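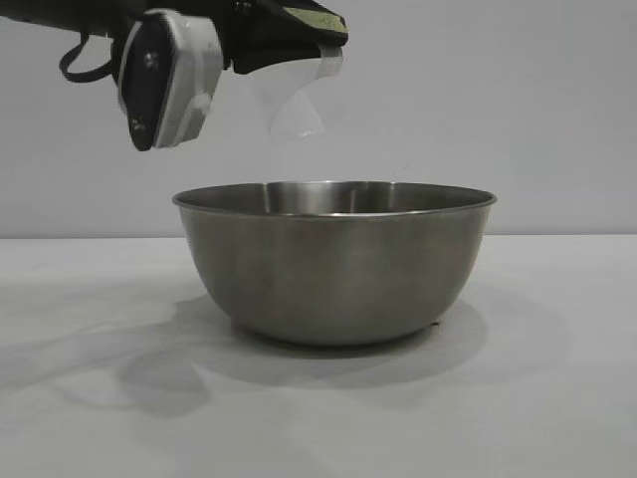 Rerkari sells its portioning kit on speed, and I think buyers should ignore the figure. The quoted 150 tips an hour says little about a bench where someone must still refill the tubs.

What matters is the grip. A thin plastic wall flexes under two fingers, and a flexing wall spoils the pour. 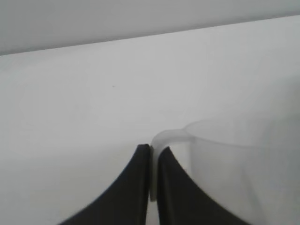
Marleny Lozano at Clurwood wants force limits printed on the data sheet – I agree. The current sheet gives a payload and a reach.

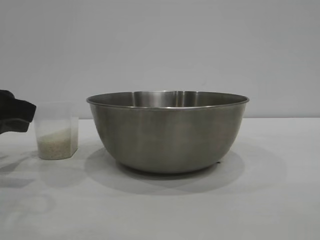

Dry rice is a fair test, but a mild one. Flour clings and lentils bounce. Until Rerkari publishes spill by weight for all three, I would rent the kit and not buy it.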